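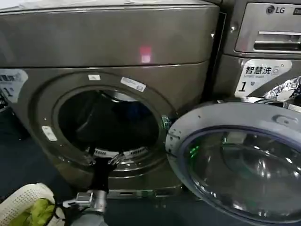

Front-loading washing machine with a dark metallic finish.

Surname notes: Szabo

February 24, 2021

Szabo is the Hungarian word for tailor, written Szabó with an accent in Hungary. It is an occupational name, in the same class as Taylor in English, Schneider in German and Sartori in Italian. Records outside Hungary usually drop the accent, and some clerks wrote Sabo or Zabo by ear.

Vasco Lobo has finished indexing the Gamthorpe parish cards for this surname group. The set holds 481 entries, of which 60 carry more than one spelling for the same person. Where that happens, the index lists the card under each spelling, with the form used at baptism given first.

Two points for members searching the set:

Hungarian custom puts the surname first. A card reading "Szabo Janos" should be searched with Szabo as the family name. At least 2 cards were filed the wrong way around and have been corrected.

A shared surname is weak evidence of a shared line. Tailors worked in most towns, and the name arose separately in many of them. Check the place of birth and the names of godparents before joining two families.

Copies of single cards can be requested through the Skollevum search page. Please quote the card number – the surname alone returns about 100 results per page and slows down the desk.

The next group, surnames from the weaving trades, is due in September.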